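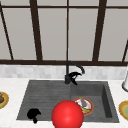

Does it matter how close a rental flat is to the beach, the school and the shops? Less than the listing wants you to think, and the distances given are usually straight lines that you can't walk.

I spent most of July looking at holiday flats and longer lets in Thailand, on the eastern side of the Gulf, and I have come out of it with a low opinion of the "nearby places" box. You know the one. It sits under the price and tells you that a school is 0.6 km off, a police station 0.9, a temple 1.2, and so on down the page. It looks like information. I used to treat it as information.

The first place I went to see was in a block called Suksawat. The agent's page had the beach at 0.8 km, and I thought fine, ten minutes in sandals. It took me twenty-six. There is a main road in the way with a barrier down the middle, and the footbridge is well up the hill in the wrong direction. If you were a pigeon the listing would be spot on.

I asked the agent, Bianca Chiriac, where the numbers came from. She was decent about it and said the website fills them in by itself from a map pin, and that the pin for Suksawat is on the back gate. The back gate is locked. She has asked them to move the pin and they haven't.

After that I started checking. Plendia, the big site everyone uses, gives you 54 nearby places for some buildings. Who is that for? I am not going to choose a flat on the strength of two vocational colleges and a naval school. I wanted to know where to buy milk, whether the bar next door goes on till three in the morning, and if the soi floods. None of that gets a line. One building had the same clinic listed twice under two spellings, with different distances.

Levetti is a smaller outfit and says it gives walking times. I tried two of them. One was right to the minute, I'll give them that. The other sent me through a hotel car park, where a guard turned me round very politely.

My friend Emilian Pop thinks I am being unfair. He rents there every winter and his view is that you take a motorbike taxi everywhere anyway, so who cares whether it's 0.8 or 1.8. Maybe. But then why print it to two decimal places? And he has good knees and no shopping.

There is also the matter of price. Two flats in the same street, same size, same tired sofa as far as I could tell, and the dearer one was described as "steps from the sea". I asked how many steps. The man laughed and showed me the balcony again.

What I do now is drop the pin myself, on the front door, and ask for a walking route at the time of day I would be going. Then I look at the street photos for pavements — often there aren't any — and check what year they were taken, as half the hotels have changed names since.

I still haven't signed for anything. There's a one-bedroom near the market that I quite like, listed through Indum, who don't give distances at all. The owner just wrote "noodle shop downstairs, opens early". I walked down and it was open, and I had breakfast there before ringing him back about the deposit, which he wants in cash. We're still arguing about that.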